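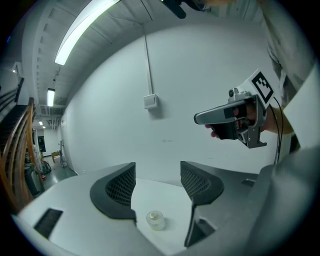
Week 2: why the Brandel coupe corners so flat

Welcome back! Today is my favorite lap in the whole course, the hill section at Zarville. Weight moves forward under braking, the front tires bite, and the nose tucks in (lovely to feel from the driver's seat!). Brandel splits its weight 50/50, so the rear follows without a fight.

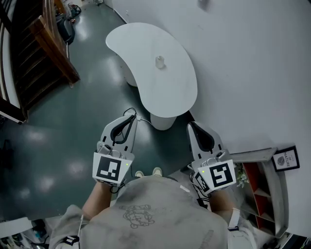

*Two grippers, one in each hand.*

Now compare the Zasus, with 60 percent over the front wheels. Same corner, much more push! Sketch both load paths before lab.

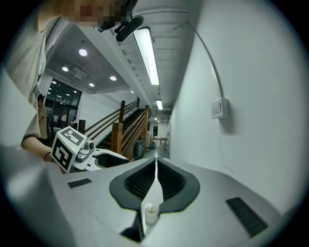
Danladi's race shop wrote back that softer rear springs would only hide the push, and to try tire pressures first. Do that in your worksheet, then rerun the lap.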